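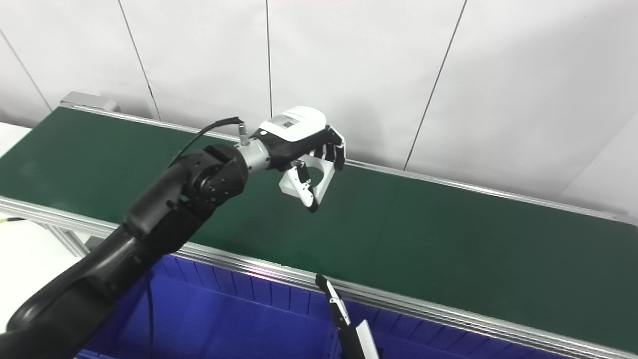
Nuala Ó Gríofa wrote in to ask whether a belt conveyor makes sense for a small packing room, or whether a plain bench would do the same job for less money. She packs orders by hand and has never used one. I was a bench person too until October, when we put in a Flinero belt and a set of Brekis bins, so I'll cover both.

The Flinero is a green belt on an aluminum frame. The front rail has grooves along its whole length, and these are the best feature. You can slide a bracket into a groove, tighten one bolt and move it again later. We have hung a label roll and a scanner hook from ours with no drilling. The back rail is thin and low, so small round items can roll over it if you load carelessly. I would like a taller one as an option.

Assembly took two people 36 minutes, plus another 7 to get the belt tracking straight. The instructions cover tracking on the last page in small print. Read that page first. The legs were level out of the box on our floor, but Darragh Fahy has the same model on old concrete and had to shim two of them.

The belt wipes clean with a damp cloth. Dust shows on the dark green, which I count as a plus. Tape residue is harder to get off and needs warm water and patience. At low speed it is quiet enough to talk over. At the top setting there is a hum, and we don't use that setting for anything. 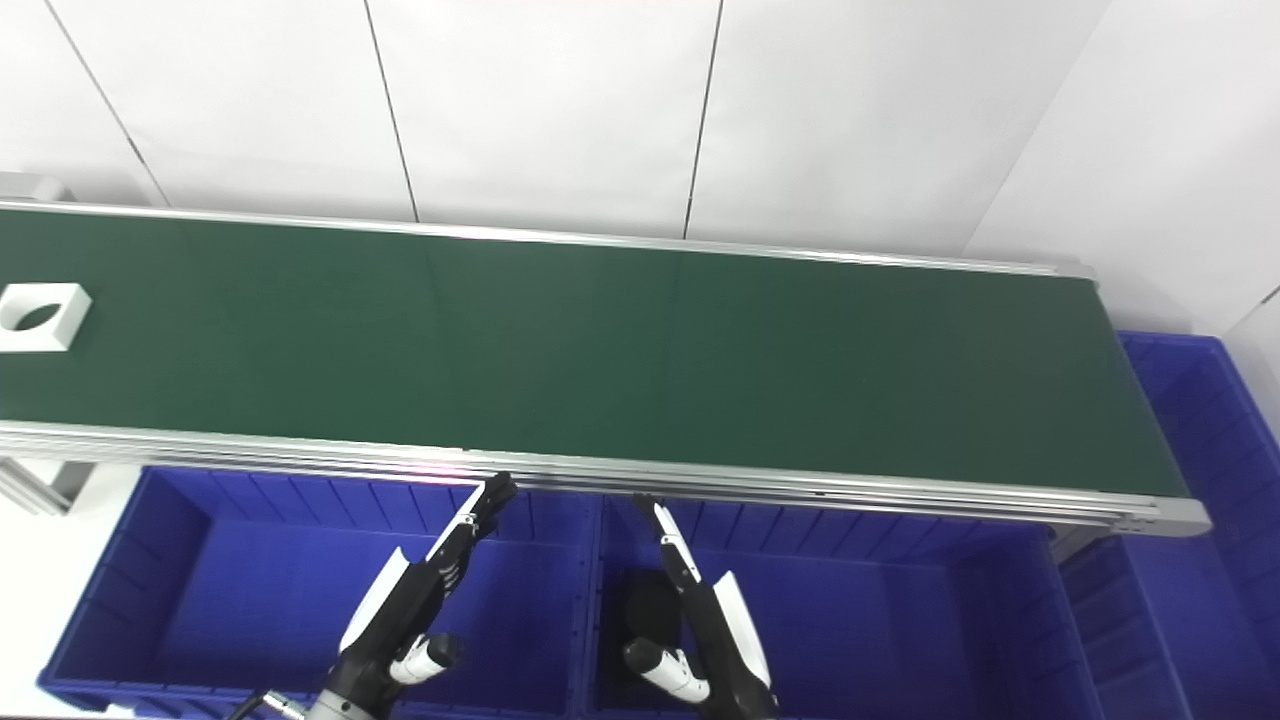 The bins sit under the front rail, where you can drop sorted parts without turning around. They are plain blue plastic with ribs on the inside walls. The ribs keep the sides stiff when a bin is full, but they also catch thin cards and bag corners, so flat goods are better off in a smooth tray. We have nearly 200 orders' worth of use on ours and no cracks so far.

Check the height before you buy. The taller Brekis size would not go under our rail and had to go back.

To answer Nuala: under 100 orders a week, I would keep the bench and buy only the bins. Above that, the belt saves a lot of walking.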